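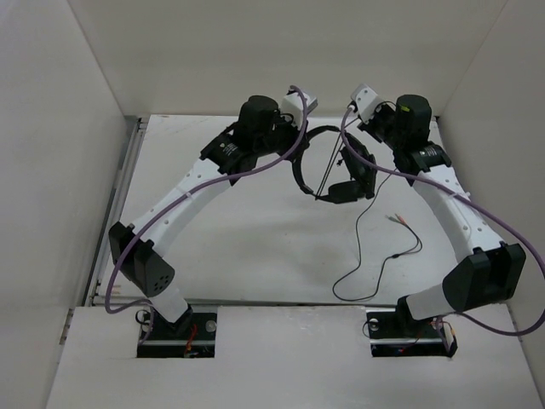 Action chunking – where it comes from and how I use it

Action chunking is a way of getting a robot's control software to decide on a whole run of movements in one go, instead of thinking up one tiny movement at a time. The run of movements is the chunk. The software looks at its cameras and joint readings, spits out a chunk, plays back some or all of it, then looks again. I've been writing this wiki's control pages for a while now and this is the one I get the most mail about, so I'm giving it a proper rewrite (the old version was mostly my notes from June, sorry!).

The basic idea

Say you have two arms and you want them to pass something between them. A one-step policy gets an observation, gives you one set of joint targets, and asks for the next observation. Each of those little guesses can be slightly off, and the errors pile up until the arms are somewhere the training data never went. With chunks you're making far fewer decisions over the same stretch of motion, so there are fewer places for the drift to creep in. It also copes better with human demonstrations, which are full of pauses. A one-step policy that learned from a pause can get stuck in it forever, and I have watched that happen over a cup of coffee more than once.

How long should a chunk be?

This is where people start arguing. Palesa Van Wyk, who wrote most of our Stirar planner, likes long chunks and will show you lovely smooth plots to back it up. I like them shorter. Our setup at Jultholm runs 15 steps before it asks for a new prediction, and I only stretch that for big sweeping moves through open space. For anything near contact I go down to 5. The trouble with a long chunk is that the software is more or less driving blind till it finishes, so if a cable swings or an item slips it carries on with a plan made for a world that has moved on.

Soft, floppy stuff makes this a lot worse, by the way. A block stays where you expect it. A cord has its own opinions, and every few steps it's a new shape.
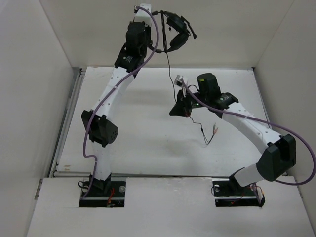 Blending chunks together

If you play one chunk to the end and then jump to the next, you often get a little jerk at the seam. The usual cure is to ask for predictions more often than you need them, so several chunks overlap, and average whatever they say about the current moment. That's called temporal ensembling. It's cheap and it works nicely when the chunks mostly agree. When they don't (one says go left of the obstacle, one says go right) the average goes straight into the obstacle, so check for disagreement before you blend. Stirar does this with a simple distance test on the joint targets – crude, but I've grown fond of it.

Two arms, one clock

With two arms you can predict both in a single chunk or give each its own. I'm firmly on the single chunk side. When the arms are working close together, the timing between them is the whole job, and separate chunks can slide out of step without either one looking wrong by itself. Osvaldo Magalhães kept them separate in Falcão, with a small shared clock on top, and his logs are tidy, so I'll admit it can be done.

Delay

Prediction takes time and the arms don't wait. If a new chunk arrives late, its first few steps are already stale, so throw those away and start from the step that matches now. Put timestamps on everything. In Pasden, our log viewer, I color any stale steps orange and it's saved me hours of squinting.

See also: behavior cloning, receding horizon control, joint limits, teleoperation logs

Last edited 21 August 2023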